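Registo doméstico: a arrumação dos agasalhos

Retoma-se neste espaço o registo das tarefas sazonais da casa, interrompido durante o verão. A presente entrada diz respeito aos agasalhos e, em particular, às peças acolchoadas, que todos os anos em outubro suscitam as mesmas dúvidas quanto à dobragem e ao local de arrumação.

O procedimento em vigor nesta casa mantém-se. Cada peça é estendida sobre a cama, fecham-se os fechos e as molas, esvaziam-se os bolsos e só depois se procede à dobragem. As malhas ficam para o fim, em separado. Os punhos e os remates canelados merecem verificação própria - são eles que primeiro cedem, em geral junto à costura.

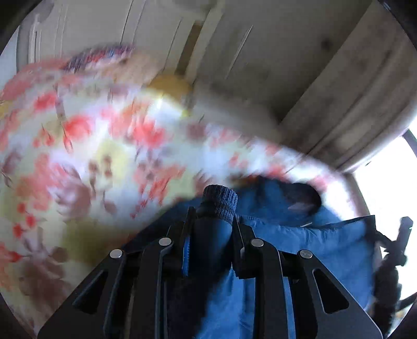 Deve uma peça acolchoada ser guardada em saco de vácuo?
Durante poucas semanas, o saco de vácuo é aceitável; para uma estação inteira, recomenda-se um saco de pano folgado, dado que o enchimento comprimido por muito tempo perde volume e nem sempre o recupera.

No ano passado adquiriram-se quatro sacos de algodão da Paltex, com 60 cm de largura, que continuam a servir. Os da Gulell, comprados anteriormente, foram retirados de uso por deficiência do fecho. Ficou por resolver a questão das etiquetas: as de papel soltam-se, as de tecido exigem costura, e a autora destas linhas não dispôs ainda de uma tarde para o efeito.

Quanto à dobragem, adota-se a seguinte ordem. As mangas são trazidas para o centro, com os punhos virados para baixo e sem esticar o canelado. A parte inferior sobe até meio das costas. A peça é então enrolada a partir da gola, sem apertar, e entra no saco com a abertura para cima. Nos casacos com capuz, este dobra-se previamente para dentro.

A cama continua a ser a superfície de trabalho preferida, por ser larga e estar à altura conveniente. A edredão florido e almofada amarela não se exige que saiam do lugar; basta alisar o edredão antes de começar.
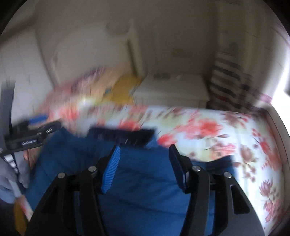 Malou Bach escreveu, a propósito da entrada anterior, que discorda do rolo e que pendura todos os acolchoados em cabides largos, pois as dobras lhe deixavam vincos no enchimento ao fim de uma estação. Acrescentou que o armário tem de o permitir, e que o dela permite.

A observação foi registada. O roupeiro desta casa tem um varão curto, já ocupado por oito cabides, e a solução não é por agora praticável. Será contudo ensaiada com uma única peça, até à primavera, no armário do corredor.

Ficam pendentes as mantas e os cachecóis, a tratar em entrada própria, bem como a substituição das bolas de cedro da gaveta inferior.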